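# Learning to talk on the radio

December 2, 2018

Before I started my flying lessons I was afraid of stalls, of crosswind, and a little bit of the price.
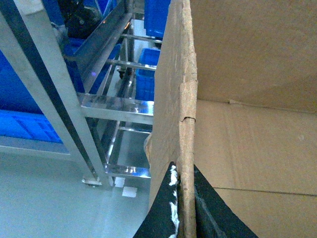 I was not afraid of the radio, and this was my mistake. I thought: I speak English every day at work, I read books in it, I can argue with the phone company in it. Why should I have a problem to say a few sentences to a control tower?

My first call to Fendthorpe tower was in June. My instructor had written it for me on a card and I had repeated it in the car all the way to the airport. Who you are calling, who you are, where you are, what you want. I pressed the button, said the name of the tower, and then I forgot who I was. The instructor finished the call for me. The controller answered so fast that I understood only the word "runway", and I didn't know which one.

Pilots who grew up with the language will perhaps smile, but for me the hard part was never the words. The list of words is short, much shorter than in any textbook I had in school. The hard part is that there is no face. When I talk with people I look at the mouth and the eyes, and half of my understanding comes from there. On the radio you get a flat voice with noise in it, in the same moment when you must hold your altitude and look outside for other traffic.

Numbers were the next problem. In my language we say some of them in the opposite order, the small part first, so when I hear a number my head wants to turn it around. Digit by digit it is easier. I wrote "218" on a paper and read it as "two one eight" until it sounded like a word of its own. Then I did the same with 859 and 701, and later with headings and altimeter settings. The first time I read back a whole clearance without an error, I was so proud that I flew past the point where I should have turned.

I want to write down what helped me, in case another student with an accent is reading this.

- **Listening without flying.** I bought a small used receiver, a Lutari, and I listened to it in the kitchen while I cooked. In the first week it was only noise. After a month I could draw on a napkin where each airplane was in the pattern.
- **Writing less.** At first I tried to write every word on my kneeboard. Now I write the runway, the altimeter setting and the letter of the weather recording. The rest I keep in my head for the few seconds that I need it.
- **Saying "student pilot".** I was too proud for this at the beginning. When I finally added it to my first call, the controller slowed down at once, and he was friendly about it too.
- **Saying "say again".** It costs two seconds. I once guessed instead of asking, and I turned onto the wrong taxiway with another airplane coming toward me. It was far away and nothing happened, but I still think about it when I can't sleep.

My club, Evisska, has a practice evening where the members sit back to back and play pilot and controller. I found it silly, grown people talking to a wall, but I went 2 times and it was worth the drive. You can't see the other person, so it is close to the real thing. If your club doesn't have something like this, you can do it with any friend who is patient.

About the accent itself I have stopped to worry. I asked my instructor if I should take lessons for it, and he said I should speak slower and open my mouth more, and that the controllers have more trouble with fast talkers from two states away than with me. I don't know if he was only being kind – but since then I was asked to repeat my call only once, and that time I had the microphone too far from my lips.

Next month, if the weather allows, I will do my first long solo cross-country. It has one stop at an airport with a tower that I don't know and one at a field without any tower, where you announce your position to whoever is listening. I have already written the calls for both. The card is on the refrigerator, and I read it out loud every time I take out the milk.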